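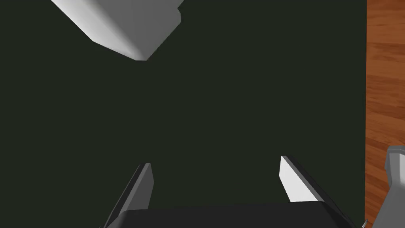 Cell 2, sim view from the wrist camera. Gripper open, nothing held.

Trelero cell upkeep meeting, minutes
January 6, 2021
Zanulville workshop, upstairs room. Started late, heating.

Present: cell upkeep, software, purchasing (left after item 3), one from Huerta on the phone, bad line.

1. Last minutes
Agreed. One correction, the spare pads went to the stores cupboard, not to Huerta. Huerta would like it noted that they never had them.

2. Cell 2, gripper model
Model now loads in the Telimik simulator without the old error. Table is the plain dark one, wood floor showing down the side. Software happy to leave it like that for now, no parts on the table until the fingers are right. Long talk about whether the floor should be there at all. Left in.

Finger opening: on the real cell the fingers stop 2 mm short of full open. In the model they go all the way. So any program tried in the model first will ask for more than the cell can give, and the cell then sits and waits till it times out. Upkeep want the stop put into the model. Software want the stop taken off the cell. Upkeep say the stop was fitted on purpose after the cable got pinched and it is staying. Agreed: model changes, cell doesn't.

Finger lean also looked at. From the wrist camera the two fingers seem to close in towards each other as they go away from you. Question from purchasing, are they bent. No, that's the angle you're looking from. To be checked against the drawing anyway.

3. Pads
Pads on the real gripper worn smooth on one side, right hand worse. Swap both together from now on, not one at a time. Purchasing asked for a number: 30 pads a year is too many, 9 pairs should do if people stop wiping them with solvent. Soapy water only. Notice to go up by the cell. Last notice fell behind the cabinet.

Order to go in before February, Huerta quoting. Huerta to confirm they are the long ones this time.

4. Second view
Software put up the other view, from behind and above the housing.

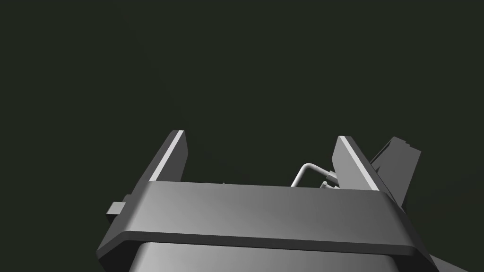 Upkeep asked for this one to be kept as the standard view for checking finger travel, you get both fingers and the top of the housing in one go. Wants the thin bent tube by the right finger compared with the real thing, also the little fittings under it. If the model has them in the wrong place it wil say the fingers are clear when they aren't. Software not sure which drawing was used. Could be the old one. Action below.

Someone asked for colours, everything is grey on nearly black and hard to follow on the projector. Low on the list. Upkeep would settle for a lighter background.

5. Greasing and checks
Grease the slides every 200 hours, not "when it squeaks". Log sheet had gaps over the break. Cell was off for most of it but the sheet should say so.

Bolts on the wrist plate: check with the torque wrench at each greasing, mark with paint pen. Wrench is due back from being calibrated, chase.

Power off and locked before anybody puts a hand between the fingers, incuding for a quick wipe. Said before, saying it again.

6. Actions
Software: put finger stop in the model, reload, send round a new view
Software: find out which drawing the gripper came from
Upkeep: measure tube and fittings on cell 2, pass on sizes
Upkeep: notice about soapy water, screwed to the wall
Purchasing: pads, 9 pairs, long
Huerta: quote by email not phone

7. AOB
Key for the cell 2 lock missing its tag. Spare is in the top drawer.
Kettle, not discussed.

Next meeting in February, date to follow once the Trelero rota is out.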